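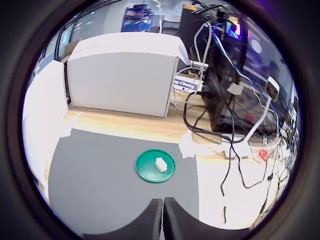 Bench Basics, Handout 2: The Surface You Work On

Last updated: August
2858 shares | 38 comments

Okay, so last time we got through the syllabus and the fire exits and I promised you the next one would be about tables. People laughed. I was serious! You're going to spend most of this course at the benches in the Udley building, and the way you lay out a bench decides how much of your afternoon goes to crawling around looking for a part the size of a sugar cube.

Start with the mat. Ours are dark gray with a fine pattern pressed into them, and they go straight on top of the wood. I like dark gray a lot (I've used green, blue and a horrible pale pink one that came free with something) and what I like about it is that small white parts jump out at you. If your project has mostly black parts, come and ask me for a light mat, I keep a few in the closet. Line the mat up however suits your arms. It doesn't have to be square with the table, and mine never is.

The mat should not cover the whole bench. Leave yourself a margin of bare wood for the notebook, the coffee you aren't supposed to have, and anything you've finished with. I think of the mat as "things I'm working on right now" and the wood as "everything else," and once you get used to it you'll do it at home too, with the mail.

Now, dishes. Anything smaller than your thumb goes in a dish with a rim. I don't care what kind. A plate is fine, so is the lid off a tub. Round ones are easy to turn so the part faces you, and a shallow rim stops things rolling while still letting you get at them from the side. Pick a color that isn't the color of the mat and isn't the color of the part. Green under a white block is about as easy on the eyes as it gets, and you can find it again from across the room.

One part per dish while you're working on it. I know, I know, it feels wasteful when you've got a whole stack of parts to get through. But I once tipped 300 Drenier spacers into a single bowl along with the washers that went with them, and sorting them back out took me until dinner.

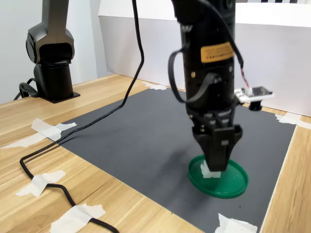

Which brings me to scuffs. Plastic dishes pick up marks and little pale specks, and a speck on a green background can look an awful lot like a chip off a white part. Wipe the dish before you start and look it over, so you know which marks were already there. You don't need to throw out a scuffed one. I'd keep it, and put a new dish under anything you plan to inspect closely.

Shadows are the other thing. With a rim around it and something tall over it, even a bright dish has a dark side, and the dark side is where you lose the edge of your part. Move the dish or move the light, whichever is less trouble. If you're near a window, expect to do this again at 3 p.m.

Cables! Every bench with a computer on it ends up with a tangle, and I've stopped pretending otherwise. My rules are pretty loose:

- Keep the loops off the mat. They can wander over the wood all they like.
- Power strip on the table where you can reach the plugs, with nothing stacked on it.
- If two cables are the same color, label both ends. The Aerts labels in the drawer stick well. The cheap ones fall off in a week.
- Big boxes and towers go behind the mat or off to one side, and please leave room to get a hand around the back.

Tape: white tape on the wood is allowed, both for marking a position and for writing on. Take it up at the end of the term, though, slowly, along the grain. The Pollusier cleaner under the sink gets the sticky stuff off.

For next session, set up your own bench and sketch the layout from above, one page, pencil is fine. Put in the mat, the dishes, the power and whichever way your light comes from. Bring a dish too, if you've got a spare lid at home.

We use cookies to remember your settings on this site. By continuing to browse, you agree to their use.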